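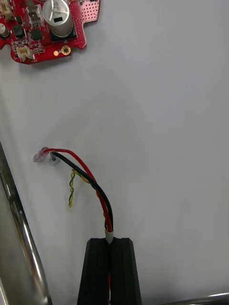

Figure 3. Red circuit board and short wire harness, on a white tabletop.

4.2 Where small parts go

The harness was the item our participants most disliked. A screw belongs with screws and a board belongs with boards, but a red wire and a black wire with terminals on their ends, and a thin yellow and green pair tagging along, belong to whichever drawer is nearest when the phone rings. Of the 734 items logged at the Sutbridge repair bench in July, 349 were put back somewhere other than where the written scheme said they should go. The written scheme was by the first author, who has since been encouraged to take a broader view.

Each participant was given the same mixed lot and a tray with two compartments. The instruction sheet said "sort the parts so that another person could find them" and stopped there. Participants had up to 8 minutes. Most finished early and spent what was left moving the wires.

Search this journal Enter keywords, author or DOI Go Advanced search

Two strategies covered nearly all of the layouts. In the first, which we call sorting by kind, anything that moves goes in one compartment and anything flat goes in the other. In the second, sorting by job, a board is kept with the parts it is supposed to drive, even when this makes the compartment look like the bottom of a handbag. Bench veterans favored the second and were rude about the first.
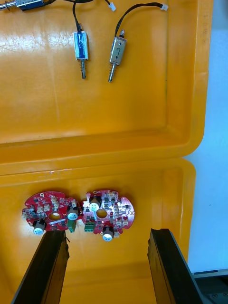
Figure 4. Layout sorted by kind: solenoids in the upper compartment, two red boards in the lower.

Sorting by kind photographs well, and it was also faster to search for people who had never seen the parts before. Its weakness is the leads. A solenoid takes up very little floor, but its wires want the whole county, and a participant who reaches for one plug may well be given two. Semple, who ran the retrieval sessions, recorded 6 retrievals in which the wrong solenoid arrived first and was politely put back.

Handwritten marks were a separate matter. We had not planned to study them. Several participants treated a number inked on a housing as the final word on where the part should lie, although no list of what the numbers meant has survived at Sutbridge, if there ever was one. Others ignored the ink completely. The two groups did not differ in retrieval time, a finding we report with some sadness on behalf of whoever owned the pen. 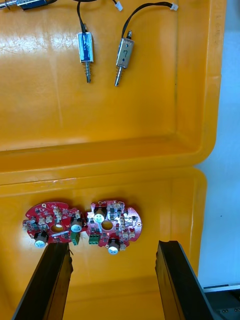

Innes Imrie objected, on reading a draft of this section, that we had been unfair to the ink: a number means something to the person who wrote it, he said, and a part with a number on it at least tells you that somebody once had a plan. We accept the point and have added "familiarity with the marks" to the coding sheet used in Section 5. Imrie also asked that the harness be given a compartment of its own. The tray has two, and the request has been carried forward to the next study.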